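Jusaddale Office for Young Learners
Machines and People: Reading Pages for Grades 3 to 5

Rules for Robots That Share a Room with People

Many robots work behind fences in factories. The fence keeps people away from the moving parts. A robot that helps with clothes or dishes cannot work behind a fence, so it must follow other rules. These pages explain some of those rules and the reasons for them. They use one job, hanging up clothes, from beginning to end.

Words in capital letters are explained in the word list on the last page.

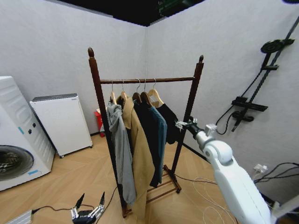
SECTION 2: KNOW THE JOB AND KNOW THE ROOM

Before a robot moves, the people in charge write down what it is supposed to do. This is called the TASK. "Clean up" is a poor task, since it could mean almost anything. "Put the jacket on a hanger and put the hanger on the rail" is a much better one. A person can read it and say whether the robot did it.

Next, the people in charge look at the room. They ask where the walls are, what the arm could bump into, and where the cables run. A shower head on a wall or a washing machine in a corner does not move, but an arm can still hit it. A garment is harder to plan for. Sleeves swing, coats are long, and one piece of clothing can hide another.

The work plan used in our lessons was written by Roswitha Harms of the Štefanec Workshop. It has 16 lines, and the first 3 are about the room. The robot is not mentioned until line four.

SECTION 3: HOLD THINGS WITH CARE

The part of a robot that holds things is called a GRIPPER. Some grippers look like hands with several fingers. Others open and close like a pair of tongs. Both kinds follow the same rule: use only as much force as the object needs. If a gripper squeezes too hard, a thin object may crack. If it squeezes too lightly, the object may fall on someone's foot.

A second rule is to let go only when the object is supported. For a hanger, that means the hook must be over the rail before the fingers open.

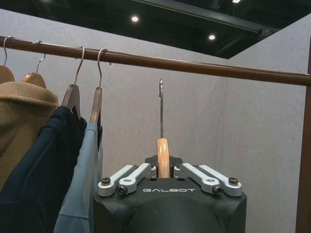 An empty wooden hanger in the gripper. Its hook is not yet over the rail.

Practice should begin with simple things. A hanger with nothing on it keeps its shape, so it is a good first object. A shirt on a hanger comes later, and a heavy coat comes later still.

SECTION 4: PEOPLE COME FIRST

The most important rule is that a robot must never hurt a person. Everyone agrees with this rule, but a rule needs details before it can be followed. At the Vilidis Training Hall, the details are these:

The robot moves slowly when a person is near.
If a person steps into the arm's path, the arm stops.
A stop button is always within reach of an adult who has been trained to use it.
No one reaches past a moving arm to pick something up.
Children watch from behind the yellow line. 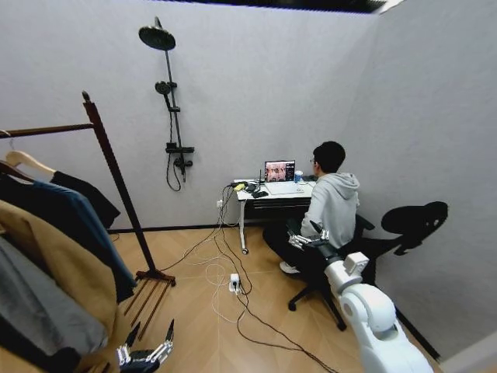 A person at a desk and two robot hands in the same room. Cables run across the floor to a power strip.

A person who is reading or typing may not be looking at the robot. For this reason, the robot may not depend on people to get out of the way. Watching for people is part of the robot's job.

Cables are part of safety too. A person can trip on a cable, and a wheel can catch one. Before each work period, someone walks the floor and checks where every cable lies.

SECTION 5: WATCH, WRITE IT DOWN, TRY AGAIN

Robots use cameras to see. A camera near the head can show much of a room. A camera near the gripper can show what the fingers are doing. Each one may miss something that the other one sees.

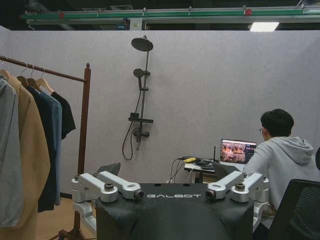 Clothes on the rack at left, a laptop on the desk at right, and the robot's silver parts between them.

Good practice also means keeping a LOG. The Noken Reading Room has a log with 687 entries, collected by Radomír Šťastný. Each entry gives the time of day, the task, and what happened. Mistakes are written down in the same way as successes. An entry that reads "hanger dropped, arm stopped, no one near" is a useful entry.

Cameras that see a robot's work may see people as well. People in the room should be told that the cameras are on, and they may ask what will be done with the pictures.

TRY IT YOURSELF

Work with a partner. One of you is the robot and the other gives the task. The robot may do only what the words say. Hang a jacket on a hanger, then trade places. Write down each instruction that had to be changed.

WORD LIST

GRIPPER: the part of a robot that holds things.
LOG: a written record of what was done and when.
TASK: a job described clearly enough to be checked.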